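Clavska Opens Its Doors for a Day of Kitchen Robots, Coffee and a Lot of Questions

10/06/2026

We had an open day, and we want to tell you how it went!

If you're new here, Clavska is a small software company that teaches robot arms to do kitchen chores. Most of our work happens in simulation, in a program we call Plurnatov, and most of our visitors up to now have been people who do the same kind of work we do. This time we invited everybody. Neighbors came, a cooking class came, people who run diners and school cafeterias came, and so did a good number of kids who wanted to know if the robot could make pancakes. (Not yet. We wrote it down.)

In all, 300 people came through between the morning coffee and the time we had to start stacking chairs. I had told the bakery to plan for a lot fewer than that, so if you arrived after lunch and found nothing but crumbs on the pastry table, I apologize, and I owe you a cinnamon roll.

What we showed

We ran 2 demonstrations, back to back, all day long. I'll take them in the order most people saw them.

The first was in the front room and it was all about Quan, our tool for planning how an arm gets from one place to another without bumping into things. We put it up on the big screen and let people pick where the arm should go. You choose a spot, Quan draws a path, and then you can drag something into the way and watch it draw a new one. I figured folks would give it a minute or two and wander off. Instead we had a line, and at one point two grandmothers were competing to see who could block the arm in completely. They got pretty close, and our planning team went home with a list of things to look at.

The second demonstration was the one I had been looking forward to, and it took place in our simulated kitchen. We've been building up this kitchen in Plurnatov since March. It sits inside a whole home, with a dining table and orange chairs past the counter, pictures on the walls and a television, and I'm a little bit in love with it. One visitor asked me where we bought the chairs. I had to tell her that they don't exist, and she was truly let down, and I understood completely.

The job we picked for the day was knives. I know, it sounds like an odd thing to pick for a family crowd! But everybody who cooks has an opinion about knives, and it's a perfect example of why we like to work in simulation first. A knife is thin and it lies flat on the counter. One end is fine to grab and the other one is not. The arm has to come down over the handle, line up its gripper and get hold of it without knocking into whatever else happens to be on the counter. When that goes wrong in Plurnatov, we hit reset and try again with a cup of coffee in hand.

And it does go wrong, which we made a point of showing. Our setup lets us change the counter between tries, so one time there's a bottle close by and the next time the fruit has moved over or the knife is pointing another way. We've put the arm through 2,000 practice tries on this one job so far. People loved the misses more than the good ones. There was a groan from the back row every time the gripper closed on nothing, and a cheer when the next one went better.
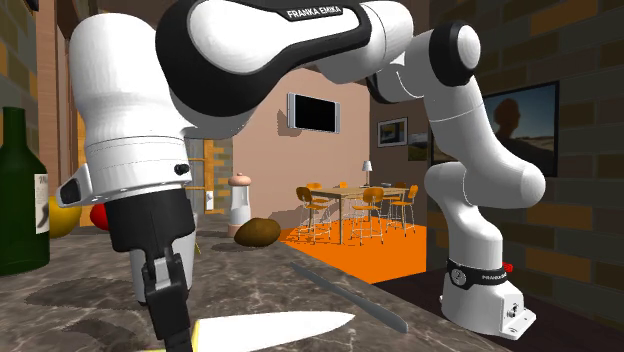 The cooking class had the best questions of the day, by a mile. One student wanted to know why the arm starts from straight overhead and doesn't reach in from the side the way a person would. (Coming in from above keeps it clear of most of the clutter, but she had a good point about low shelves and cabinets, and we talked about it for quite a while.) Another asked if it could tell a bread knife from a chef's knife. We don't ask it to do that today. It was told which knife to go for, and picking the right one for the food is a job we haven't started on.

We also got asked, more than once, if we're trying to replace cooks. I'll say here what I said then. We're interested in the fetching and the putting away, and the people we've talked to in busy kitchens would be glad to hand some of that over. If you feel differently, please write to us, because those are conversations we want to have.

What comes next

Two bits of news that we shared at the end of the day, for everyone who had to leave early.

First, we're making the kitchen demonstration a regular thing. We'll host 9 more sessions over the coming year, each with a smaller group so that everyone gets a turn at setting up the counter. Schools and cooking programs get first pick of the dates.

Second, we're teaming up with Wiltent, who build practice kitchens for training programs, to bring more room layouts into Plurnatov. They came by on the day with a stack of floor plans and ended up staying until closing. The first layouts we want to work on are narrow ones, the kind where you can't open the oven and the refrigerator at the same time. I've lived in that apartment. I'm excited.

Thank you to everyone who stopped in, asked something hard, or stayed to help us fold up tables. If you left a blue umbrella by the front door, it's at the desk and we're keeping it safe for you.

About Clavska

Clavska makes simulation and planning software for robot arms that work in kitchens. Its products are Plurnatov, for building and running practice scenes, and Quan, for motion planning.

To ask about a session for your school, class or workplace, or to set up a press visit, get in touch with the Clavska open day team through the contact form on our website. We read everything that comes in, pancake requests included.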